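Jumovcombe Tabletop Sorting Collection
Data card and README, version 3

Maintained by the Household Activities Section, Jumovcombe Study Center
Contact: Aoi Shibata, collection editor

Overview

The Jumovcombe Tabletop Sorting Collection is a set of recordings of small household tasks carried out on a tabletop. The present part, known internally as Kivi, is concerned with play food: placing toy fruit in a container, taking it out again, and handling a cloth near the same container. It is intended for researchers who need repeated views of familiar objects being put away in an ordinary manner.

Kivi contains 300 recordings divided among 6 task groups. Each recording is accompanied by a short written instruction, an outcome label, and a note on the arrangement of the objects at the start. The instructions were written by Isamu Minami and reviewed by Yuto Ogura, who also prepared the outcome labels for the first release.

This card covers the contents of Kivi, the terms used for the objects, the conditions of recording, and the known limits of the material. Users of the earlier part, Jenar, should read the section on changes before combining the two.

Task groups

Group A: Place the fruit in the container. One or more pieces begin on the table. The recording ends when every piece named in the instruction is inside the container or when the time limit is reached.

Group B: Take the fruit out. The pieces begin in the container and are set down on the table. Pieces that roll after being released are counted as set down, provided they remain on the tabletop.

Group C: Move one named piece. The instruction names a single piece, such as the banana or the lemon, and the remaining pieces are to be left where they are.

Group D: Move the container. The container is shifted to a new position with its contents inside. Small changes in the position of the contents are permitted.

Group E: Fold the cloth. The cloth begins open and is to be folded. Neatness is graded separately from completion.

Group F: Clear up. The fruit is placed in the container and the cloth is set to one side. This is the longest of the groups and the only one in which the order of the steps is left open.

Objects and setting

The objects in Kivi were chosen for everyday shape and color. All fruit is toy fruit. The container is open and rectangular, and the cloth is dark green. Object names in the instructions follow common speech, so that a piece is called "the lemon" and not "the toy lemon" in the text of an instruction. Both forms should be treated as the same item.

The work surface throughout is a light wooden tabletop in the butcher-block style. The two views below show the tabletop and its setting. 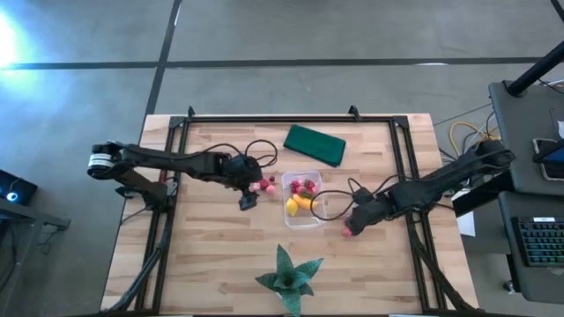
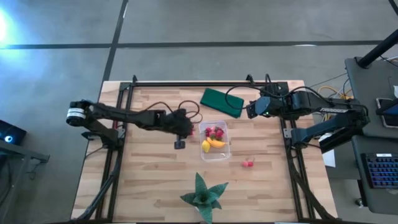 Starting arrangements were drawn up in advance by Daichi Oda and printed on sheets kept beside the recording desk. The sheets give the approximate position of each object by region: near left, near right, center, far left, and far right. The terms "near" and "far" are always taken from the side of the table at which the session operator stands. No finer measurement of position is supplied, and users should not infer one from the region names.

Where an instruction mentions "the berries," it refers to every berry on the table or in the container at the start of the recording. A single berry is always described by its kind. In a few early recordings the strawberry and the raspberry were named the wrong way round; these have been corrected in the instruction file, and the original wording is kept in the column headed "prior_text."

Contents of the release

The release is supplied as a single folder with the following items:

recordings – one subfolder for each task group
instructions.csv – the written instruction for each recording
outcomes.csv – outcome labels and reviewer initials
arrangements.csv – starting regions for each object
objects.txt – the list of object names and accepted variants
CHANGES.txt – corrections made between versions

Recording numbers are continuous across the groups and do not restart at the beginning of each one. Numbers withdrawn during review have not been reused.

Outcome labels

Each recording carries one of 3 labels.

Complete: All conditions stated in the instruction are met at the end of the recording.

Partial: At least one named object has been moved as instructed, but one or more conditions remain unmet.

Not complete: No named object has reached its intended place.

A piece of fruit resting on the rim of the container is not considered to be inside it. A piece lying wholly on top of other pieces is considered inside if it remains there at the end of the recording. The cloth is considered folded when two opposite edges have been brought together, even if the corners do not meet. Wrinkles do not affect the label, although they may affect the neatness grade.

Second review was carried out on 62 recordings by Ikechukwu Chukwu. Where the two reviewers differed, the matter was settled by discussion, and both initials appear in outcomes.csv. Most of the differences concerned Group E, in particular whether a loosely doubled cloth should be accepted as folded.

Recording conditions

Sessions were held in the ground-floor workroom at Jumovcombe in January, under the ordinary room lights. Blinds were kept closed during morning sessions and were sometimes opened after 3 p.m., so users may find differences in brightness between recordings in the same group. No correction has been applied.

The tabletop was wiped down at the start of each session. Objects were inspected at the same time, and any piece with a split seam or a worn surface was set aside. Replacement pieces were of the same kind but may differ slightly in shade from those used earlier. The object list does not distinguish between an original piece and its replacement.

Changes from Jenar

Jenar used printed cards and wooden blocks, with no food items. The outcome labels have the same names in both parts, but the definition of "Partial" was narrower in Jenar and required that at least half of the named objects be moved. Users who wish to compare the two should apply the Kivi definition to both. A conversion table is included in CHANGES.txt.

The region names are unchanged. The neatness grade is new.

Known limits

The range of objects is small, and the same kinds of fruit recur throughout. Results obtained with Kivi should not be taken to apply to real produce, which differs in weight, firmness, and surface. Only one color of cloth was used.

Group D has fewer recordings than the other groups. Several were withdrawn after the arrangement sheets were found to list the container in two regions at once.

Instructions are in English only. A Japanese version is in preparation under the working name Prostine and will be issued separately, with the same recording numbers.

Terms of use

The collection may be used for research and teaching. Redistribution of the full folder requires written permission from the Household Activities Section. Short extracts may be shown in papers and talks, provided the name of the collection and the version number are given.

Corrections to instructions or labels should be sent to Aoi Shibata with the recording number, the present wording, and the wording proposed. Requests concerning the arrangement sheets should be addressed to Daichi Oda. Accepted corrections are entered in CHANGES.txt at the next release.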